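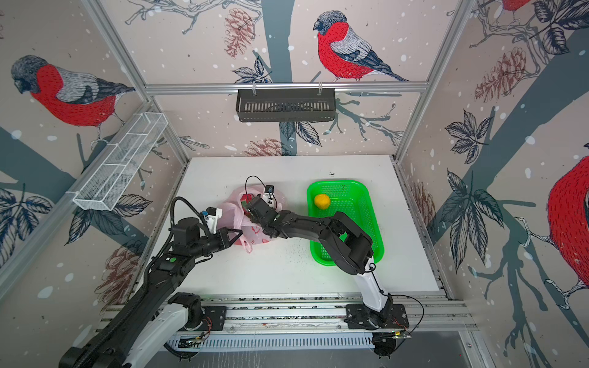
Tug notebook, January, hangar end, 7.40 am

Cold start again and the tug was sulking. Left it on charge overnight and the gauge said 76 per cent this morning, so either the charger dropped out or the gauge is telling fibs (it has form!). Put a meter across both packs and they matched nicely, so my money's on the gauge. Will run it right down one evening and see what it claims.

Main job today was the nose wheel strap on the Kutstead tug. Emiliano reckoned it was slipping when we pushed the twin back up the slope by the drain cover, and I thought he was imagining it until I chalked a line across the strap and the cradle and did it myself. He's right, annoyingly. The chalk marks had parted by 2 cm at the top of the slope. Swapped to the Ernitz strap with the wider ratchet, same aircraft, same slope, same slow push, and the marks stayed put. Did it again going backwards down the slope, with Nicanor walking the wing tip and shouting at me. Fine both times.

10.15

Cradle pads next. The left one has gone shiny and hard along the inside edge. I've turned it round for now and ordered a pair from Celtmont. They wanted 300 for a full kit, which is daft when all we need is the pads, so I rang and they'll do them loose.

Also greased the turntable while I had it on stands. Somebody has been using the wrong grease in there, the thick brown stuff, and it took me ages with rags to get it all out. Please use the tin on the bottom shelf, the one with the blue lid!

After lunch

Took the tug round the apron with nothing on it. Turns much more sweetly, though there's still a faint click on full left lock. Couldn't find it with the cover off. Nicanor thinks it's the cable tie on the steering loom touching the bracket – worth a look.

Still to do:
Trim that cable tie
Move hook 67 nearer the door so the tow bar stops blocking the extinguisher
Ask Honorato if they want their old charger back
Fresh chalk, I've used the lot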